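Print this article | E-mail this article

Marino method

The Marino method, also called staged view weighting, is a way of training a two-armed robot to handle loose household items on a table. It is a form of imitation learning: the robot's control program is built from recordings of a person moving the arms by hand control. What sets it apart from plain imitation learning is how it treats its cameras. A camera that sees the whole table and the small cameras on the wrists are given different weight at different stages of a movement, and the weights are learned from the recordings along with the movement itself.

The method was developed at the Presville robotics laboratory and takes its name from Marino, the project under which the first recordings were made. It is most often discussed together with the Bindlow cell, the table layout used for nearly all published tests, and the Lorkach set, a collection of recordings used to compare it with other methods.

Background

Robots that learn from demonstrations usually take in several camera views at once. A fixed view shows where things are on the table and where the arms are in relation to each other. A wrist view shows the object about to be picked up in much more detail, but it says little about anything else, and it moves all the time.

Earlier programs simply joined the views together and left the network to sort them out. This worked well on bare tables. On patterned surfaces the results were less even. A program might line up a gripper with a printed flower instead of a bottle cap, or start a grasp early when a leaf in the pattern passed between the fingers of the gripper. Transparent items added to the trouble, as the pattern can be seen through them and their outlines are hard to pick out.

The usual answer was to collect more recordings. The Marino project began as an attempt to get the same gain from a fixed number of recordings by changing how the views were combined.

The Bindlow cell

A Bindlow cell is a walled table with two small arms mounted on a rail along the front edge. The walls are plain and light in color, which keeps changes in the rest of the room out of the fixed view. The arms share the middle of the table, so either one can reach most items, and they can also get in each other's way.

The table is covered with a printed cloth. Items are placed freely on it, standing or lying down, and a small shelf may be set at one side to hold larger packages. The layout is meant to look like a kitchen table in use and to include the things that cause trouble in practice: clear plastic, shiny wrappers, round objects that roll, and boxes that sit close to the base of an arm.

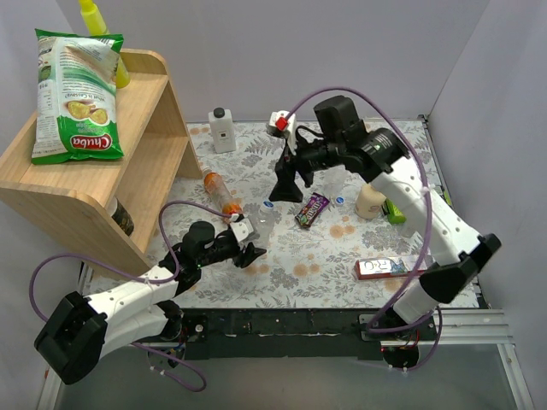
Two arms at work in a Bindlow cell. Bottles, a candy tube, a cup and other small items are spread over the printed cloth.

Each arm ends in a two-finger gripper. The cables are left loose enough for the wrists to turn fully, and as a result they often hang in front of the fixed camera. Early versions of the cell used cable guides, which were later dropped when it was found that they limited the reach of the arms toward the back wall.

How the method works

Training has four stages.

1. Recording. An operator controls both arms and carries out a task while all the cameras and the joint positions are recorded. A standard training run uses 200 recordings for each task. Failed grasps are kept if the operator recovers from them, and dropped if the task is abandoned.

2. Splitting. Each recording is cut into short sections at the points where a gripper opens, closes or changes direction sharply. The cuts are made by a simple rule and are not checked by hand. Sections are not labeled with names such as "reach" or "lift."

3. Weighting. A small network looks at each section and assigns a weight to each camera view. During the first part of training the weights are kept close to equal. They are then allowed to drift. In a finished program the fixed view usually carries most of the weight while an arm is crossing the table, and the wrist view takes over as the gripper nears an item.

4. Joint training. The weighting network and the movement network are trained together on the full recordings. The aim is for the handover between views to be gradual, as sudden changes in weight were found to produce a visible jerk in the arm.

The weights are set separately for each arm. When one arm is holding an item steady and the other is moving, the two may rely on quite different views at the same moment.

Wrist views

Much of the published work deals with the wrist cameras. At close range the cloth takes up most of the view, and the item to be grasped may occupy only a small part of it or lie off to one side. The gripper fingers are always partly in view, and the program uses their position as a fixed reference.

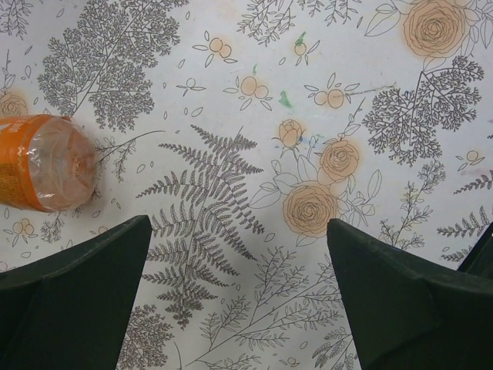

Wrist camera view, with a bottle on its side at the left and the gripper fingers at the bottom.

Views of this kind are the hard case for the method. The bottle's base is clear, while the print around it is dense and has strong orange areas of its own. A program trained with equal weights tends to be drawn to whatever stands out most in color. Staged weighting does not remove the problem, but it lets the fixed view keep some influence for longer when the wrist view is doubtful, so that the arm continues toward the item instead of stopping over the pattern.

The Presville group also tried blurring the wrist view during training to make the network less sensitive to fine print. This helped with the cloth but made grasps on small caps and lids worse, and it is not part of the standard method.

Tests and results

The main tests were run on the Lorkach set, which contains recordings of 17 household items handled in Bindlow cells. Packages, bottles and boxes make up most of the set. Tasks include picking up a named item, setting a fallen bottle upright, passing an item from one arm to the other, and placing an item on the shelf.

In the first round, programs trained with equal weights completed 55 percent of the handover tasks on printed cloth. Programs trained with the Marino method from the same recordings did better on every task in the group, with the largest gain on fallen bottles and the smallest on boxes. On plain cloth the difference between the two was too small to be of use.

Tasks in the middle of the table gave mixed results. When the grippers face each other at close range, each wrist camera may see the other gripper as well as the item, and the fixed view may be blocked by an arm. Weighting helps little here. Most of the failures recorded in this area were light contacts between the fingers, after which the safety limit stopped both arms.
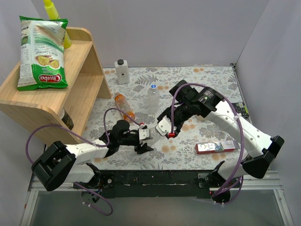
Limitations

The method depends on a fixed camera that can see most of the table. When the fixed camera was lowered in one set of tests, the learned weights became unreliable and the programs did no better than those trained with equal weights.

Splitting is also a weak point. The rule that cuts the recordings was tuned for operators who move at a steady pace. Recordings from new operators, who tend to stop and correct often, are cut into many very short sections, and the weighting network then has little to learn from. A later version joins neighboring sections when both are below a set length.

Soft packages such as chip bags remain difficult. They change shape when gripped, and the moment of contact is hard to find from the motion of the fingers alone. The project has so far left force sensing out to keep the cell simple – a choice that other groups working with the Lorkach set have not always followed.

There has also been some debate over the cloth itself. Critics of the tests point out that a small number of prints were used and that a program may learn a given print by heart. The Presville group accepted this in part, and the revised test rules issued in June 2025 require that the cloth be shifted or turned between recording and testing.

Related methods

Staged view weighting is close to methods that use attention across camera views, in which the weights change at every time step. Supporters of the per-step approach consider it more flexible. The Marino version is cheaper to train and its weights are easier to read, as there is one value for each view in each section. Combined versions exist, with section weights used as a starting point and small per-step changes allowed on top.

See also

Bimanual manipulation
Imitation learning
Lorkach set
Wrist camera

Categories: Robot learning | Robot manipulation | Two-armed robots | Machine vision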